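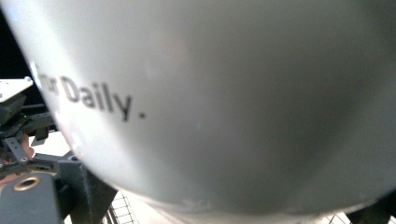
Giang Đỗ once told me a rulebook for hand-held grippers should fit on the back of a parts drawing, and I've tried to hold the Nurnside practice to that ever since. It doesn't fit. The current text has 34 rules (the July draft had 61!), and I'll stick here to the ones people ask me about most.

The **Nurnside practice** is a set of house rules for recording tabletop demonstrations with hand-held grippers, the kind later used to train robot arms. It was written in Nurnside, picked up by the shop in Mirnberg, and then rewritten a fair bit by the people at Drumel, who dropped the whole section on gloves. It's a good-practice document, so there's no certificate, no sticker and no inspector. I helped edit two versions of it and I still argue with parts of it.

## Table and workspace

The table gets checked before the grippers do. Rule 2 asks the operator to clear off anything that isn't part of the task, wipe the top, and write down marks that won't come off. Scuffs are allowed. I fought for that one — a worn table is a perfectly good table, and the older wording had folks swapping tops over a scratch. What the rule does want is a note of each mark in the session log, with its spot on the table, so that a new one can be told from an old one.

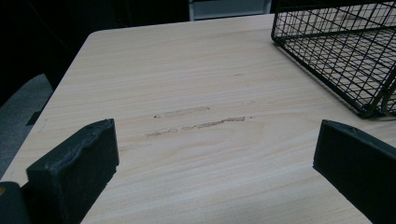 ## Handling and cables

Each gripper is held by its own hand for the whole take. Passing one across to the other hand means stopping and starting over. Fingers open fully before the first reach, and the jaws stay off the tabletop unless the task calls for contact.

Cables hang over the operator's side of the table with enough slack to reach the far edge of the work. Mirnberg wanted clips on the table edge; Nurnside said no, and the two texts still differ here. I've tried it both ways and I lean toward no clips, mostly since I kept forgetting to undo mine.

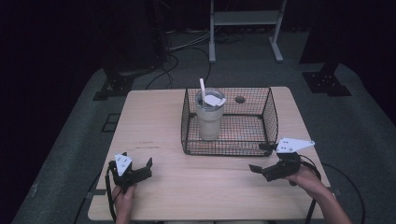

Slack gets tested by hand, both arms out as far as the task will take them, and then once more with the arms crossed. If either line tugs, fix it before recording. Drinkware has its own short entry: cups and tumblers used as task objects should be empty, lids on if they have lids, and nobody's actual coffee goes on the table (people do try).

## Logs and naming

Every take gets a number, an operator and an object list. Nông, the log template most shops use, has a free-text box at the bottom that I'd happily make twice as big. A take that went wrong is kept and flagged, never deleted. The numbering doesn't restart with a new table or a new operator, and the Mirnberg log had reached take 2,550 when I last looked at it.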